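Search this site Search Go

Desktop shuts off after 15 minutes, board or power supply?

Sofia Coelho
June 2020
Tower machine, homemade, used for accounts at the Calado office. Runs fine from cold, then cuts out after 15 minutes under load. No blue screen, no beep codes. CPU reads 61 C just before it goes. Memory passed 4 runs of the test. Which part do I replace first?

Henrique Sampaio
61 C is well inside limits, so leave the cooler alone. An instant cut with no error usually means the power supply. Borrow a known good unit and repeat the same load. If it stays up for an hour, order a supply. Event log entry 41 only tells you power was lost, so ignore it.

If it still cuts out, go to the board:

1. Unplug at the wall and hold the power button in for some 35 seconds.

2. Open the side panel and check the motherboard for swollen capacitors and browned connectors.
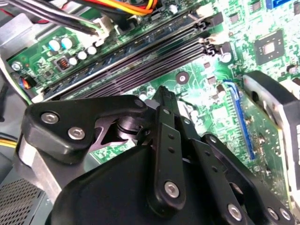 3. Reseat the main and CPU power plugs. Both should latch.

4. Retest with one memory stick and no add-in cards.

tekby_user
had same thing, was the power strip. try a different outlet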